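Folding and Packing: Your Questions Answered

Do my donations need to be ironed before I bring them to Sastar?

Goodness, no. Clean and dry is all we ask, and a few creases never put anybody off a good T-shirt. If you do enjoy ironing (some of our regulars swear by it!), we won't stop you, but please leave the starch at home.

How many tops fit in one Prarndale box?

We plan on 16 adult T-shirts to a box, folded to the same width so that they stand up in a row like books. Jumpers take up far more room, so pop those in a bag of their own and we'll find a shelf for them.

Is there a right way to fold a T-shirt?

Everyone's mum had a different method, and we're fond of most of them, but for the boxes we stick to one. Lay the shirt out on a table with plenty of room on either side, and smooth it from the middle outwards with your palms.

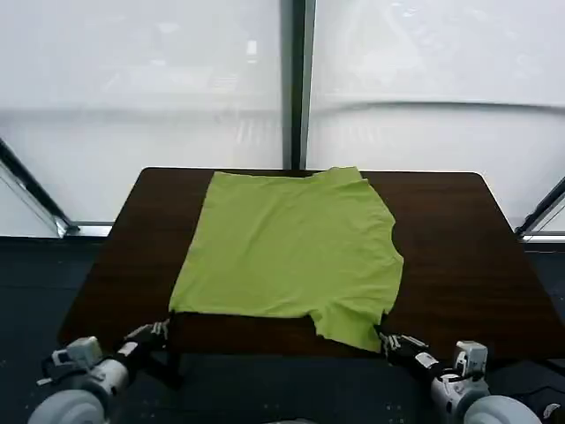 Then bring one side in towards the middle, turn the sleeve back on itself, and do the same with the other side. Fold the hem up to the collar, then in half once more. Thin cotton does like to slither about, so go gently and give it another little smooth between folds.

Can I come along and learn?

Please do! Nima Jafarzadeh runs a folding hour in the Verside room at 2 in the afternoon, with tea. Ring the bell at number 61 and come straight up.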